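Carrier frame (molded part)

From the Lirkdale Workshop Encyclopedia

A carrier frame is a molded plastic part that holds the moving and electrical pieces of a small machine in their places. It is used in printers, ticket machines, label makers and many household devices. In older repair books it is also called a chassis insert or simply "the gray part", after the color in which it was most often made.

Form

Most carrier frames are long and narrow. One long side usually has a flat edge, called the flange, which rests against the outer case. The middle is built like a box, with upright walls and pockets. The pockets save material, and they also help the plastic to cool evenly after molding, because thick solid plastic often sinks or bends.

Many frames have one or more windows, small openings through which a wire can pass or a sensor can look. The edge of a window may have a rounded notch. According to Letay Habte, who wrote the repair guide for the Drumis series, the notch keeps a wire from being pressed against a sharp corner.

Ribs and rod

Along one side there is often a row of ribs. They make the part stiff, and in some designs they also guide paper or tape. The ribs can be spaced evenly over the whole length or collected in groups, with a free place between the groups for a window or a roller. The Drumis 158 has a single group, while the later Drumis 433 has two.

A metal rod may run along the frame, parallel to the ribs. Depending on the machine, it works as an axle, as a guide for a sliding piece, or only as a support. The rod should be straight - even a small bend can be felt when the machine is working. Two sets of 4 ribs, with a window between them and a thin metal rod running beside them, can be seen on a light gray frame with wires still in it.

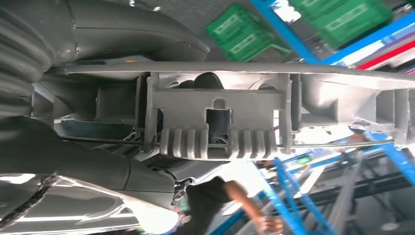
Handling and storage

A carrier frame with wires attached should be held by its body and never by the wires. Before it is taken out of a machine, the connectors should be opened one after another and marked with tape. The rod is wiped with a dry cloth. Oil is put on it only if the maker asks for this, as some plastics become weak from oil.

Frames are commonly stored in crates, in one layer, with the flange down. The Bernuvano parts store keeps 300 of them in this way. Strong sunlight should be avoided, as it can make gray plastic yellow.

History

Early frames were bent from sheet metal and joined with screws. The Kinoshita works changed to molded plastic for its label makers, at first only for the middle section. Craig Halliday, a designer at the works, later joined the flange and the ribs into the same mold, and the number of screws became much smaller.

See also

Flange; Guide rod; Injection molding; Rib (plastic parts)

Last changed 3 September 2013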